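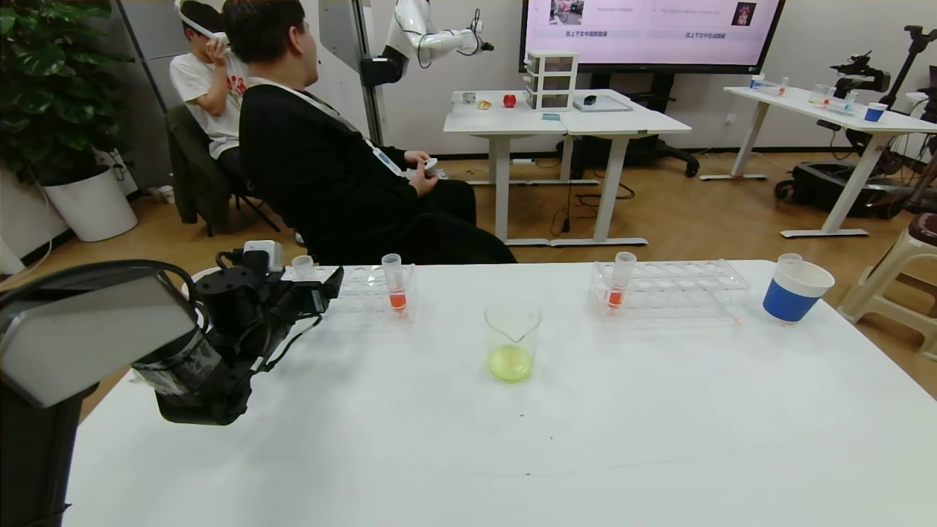 I'd been emailing back and forth with the head dyer at Driltumach for most of the spring before she finally said I could come by and bother her in person. If you knit, you probably know the yarn already. It's the slightly heathery wool in paper bands that sells out at every fiber fair before I've found parking. She does all the color work herself, and she agreed to talk on two conditions: that I leave her name off it, and that I bring lunch. Done and done!

The dye house is out past Hudec, up a road my car did not enjoy, in what used to be a feed store. It smells like wet sheep and vinegar in there. I loved it immediately. She handed me an apron before she said hello, and we sat down at the back by the skein racks with our sandwiches.

I started with what everybody wants to know, which is how a person ends up doing this for a living. She laughed at me a little.

"I was a bookkeeper," she said. "I did payroll for a trucking outfit. I took one weekend class in natural dyes, and I was terrible at it, and I went home furious. I think if I'd been good at it that weekend I'd still be doing payroll."

What made her so mad was madder (sorry, I couldn't help it). She'd seen these deep brick reds in the teacher's samples and hers came out the color of canned salmon. She tried again the next week and got canned salmon again. She spent that whole summer on it, mostly on her back porch, with a turkey fryer and a candy thermometer.

"It was the heat," she told me. "I kept cooking it too hot. Madder has browns in it, and if you let the pot run away from you, the browns come out and sit on top of your red. So you hold it low and you wait. I'm not a patient person. I had to get a stool and a radio and just sit there with it."

She still has that stool. I sat on it. It's not a comfortable stool.

These days she keeps 19 colors in the regular line, and I asked how she decides what stays. I figured it would be whatever sells. Some of it is, she said, but there's one murky olive she hangs on to even though it sits on the shelf for months at a time.

"That's my favorite. I make it for me and maybe four other people. They write me letters about it, those people. You don't get letters about pink."

I asked about yellow next, as I'd read someplace that yellow is the easy one. She put her sandwich down for this.

"Yellow is easy to get. Anything gives you yellow. Onion skins, weeds, the stuff growing in the ditch out front. Getting one that's still yellow after it's been in somebody's window for a year, that's a whole other job. People bring me a hat they dyed with turmeric and ask me how come it's beige. Well, honey, it's turmeric."

She uses weld for her own yellows, most of it grown by a farm over in Beltura that also does cut flowers. The crop comes in during September and for a couple of weeks she can't get to her own desk for the bundles hanging everywhere. The greens all start there too. She dyes the wool yellow first and then dips it in the indigo vat, and she said the first dip is still the part of the job she'd do for free. The skein comes up out of the vat one color, and then you stand there and watch it change in the air. She's been at it all these years and she still calls whoever's in the building over to look.

I wanted to talk about notebooks, because I am a notebook person, and I had a feeling she would be too. Oh boy. She has a shelf of them, fat ones with yarn snips taped down every page, and next to each snip there's the weight of the wool, the weight of the dyestuff, what the water was like, and then little remarks. I got to flip through one. "Ugly, try again." "Ugly but interesting." One page just said "NO" in red pen, and the snip taped next to it was, I have to say, a pretty nice gray.

The water turns out to be a huge deal, by the way. Hers comes from a well and it's hard, and madder likes that but some of the other dyes don't. When the well pump quit one winter and she had to haul water from town, everything shifted and she had to rework half her recipes for one month's worth of yarn.

"I had a lady return a sweater's worth because it didn't match what she'd bought in the fall. She was right, too! I couldn't even argue. I sent her a new batch when the pump was fixed and she sent me a picture of the sweater. It's a good sweater."

So does she mind that it won't ever match exactly? I asked because I've seen how cranky people get online about dye lots. I've been one of those people, at two in the morning, one skein short on a cardigan.

"I mind more than the customers do," she said. "I try to get close. But it's a plant, it had a wet year or a dry year, and I can't boss it around. Buy an extra skein. Put that in your article. Tell them to buy the extra skein."

Consider yourselves told.

We got onto money, which she was more open about than I expected. Almost 300 skeins is a good week, and a good week means no vat trouble and nobody out sick. She has two part-time helpers who do the washing and the winding. For years she sold only at fairs, and then Wirkura, the yarn shop I never leave empty-handed, took a small order and sold through it by the weekend. She still gives them first pick of the odd batches, the one-offs that came out strange and can't be repeated. I asked if she ever keeps any of those back for herself.

"I don't knit," she said.

I must have made a face.

"I can't! I've tried. I drop everything. My sister knits. I give her the yarn and she gives me socks, and I've got a whole drawer of them."

She stuck out a foot to show me. Murky olive, with a brick red heel.

I asked what she's working on now, and she got a bit cagey, but there's a purple she's been chasing, using madder and indigo one over the other. So far it keeps going to eggplant on her, and she wants it lighter, more like a plum before it's ripe. She let me see the snips. I liked number six. She said number six was garbage.

She sent me home with a skein of the olive and the apron, which I'd forgotten I was still wearing until I got to the gas station.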